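Bags and liners: the July sort-out at Collenport

Posted in July by R. Ramasamy

Changing a bin bag is a dull job that takes up a fair part of the day at Collenport. These notes cover the bags we use.
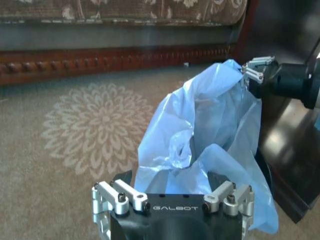 The thin ones are the hardest to open. The film clings to itself and the top edge has to be found before anything else can be done. Pinch one side of the opening, lift it, and let the rest hang down so that air gets in. If the bag has been stuffed in a drawer it will be full of creases, but these don't matter once it has some weight in it.

We keep bags in two places, the kitchen cupboard and the shelf by the back door. On Wednesday we went through both and found 196 bags, 21 of them split along the seam. That left 175 to go back, folded flat in bundles of 10 with a few over.

Most of the stock came from Murnard, in a plain box. The Flarketti rolls are thicker and we save them for the outside bins. They tear off more cleanly but take up more room.

A few points for anyone doing the bins:

Check the bottom of the bag before it goes in. A small hole there means a wet bin later.

Fold the top over the rim by a hand's width. Any less and it slips down by lunchtime.

Don't knot a bag you mean to use again. Twist the neck and tuck it under.

Split bags go in the box under the sink. They are still good for wrapping paintbrushes or lining a seed tray.

The next order goes in when the cupboard is down to its last bundle.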